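Dratville Home & Yard Forum > Woodworking > Finish on a big table, oil or poly?

sawdust_pete_ish
Sunday, November 2, 2025
So I've got this big tabletop from the Oltley yard sale and I can't decide on a finish. The old one was sanded off before I got it. I like it light and a bit orange, kind of warm, and I don't want it going brown on me. The can of Rellamix oil I bought cost $19 and the guy at Rudd said three coats. Is that enough for a table that gets used every day? Color I'm after: 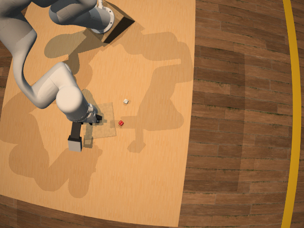

Light orange wood, straight down from the top.

maplemomma
Three coats of oil on a kitchen table? No way! We did that in January and had rings in it by the end of the week (kids, juice, you know). Water-based poly, and you can stop worrying.

grit220
Disagree. Poly looks like plastic and when it scratches you have to sand the whole thing. Oil you just rub a bit more on. I've had mine nine years and I still like looking at it.

maplemomma
Sure, if you like rubbing oil on tables every weekend lol

sawdust_pete_ish
I don't mind a little upkeep. What scares me more is the color. My test board went way darker than I figured, and I want to stay close to this. 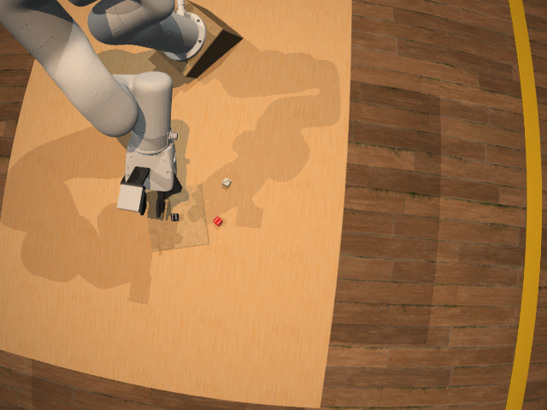
I only sanded the test board to 100 though, so maybe it soaked up too much? I can go finer before I try again.

grit220
Yep, that'll do it. Go to 220 and wipe the extra off after ten minutes. Try the back of the same board.

oldporchswing
Oil always adds some yellow. If you want it to stay pale, maplemomma's right about the water-based stuff. Sorry grit.

sawdust_pete_ish
OK, doing half the board each way tonight. Will post which one wins.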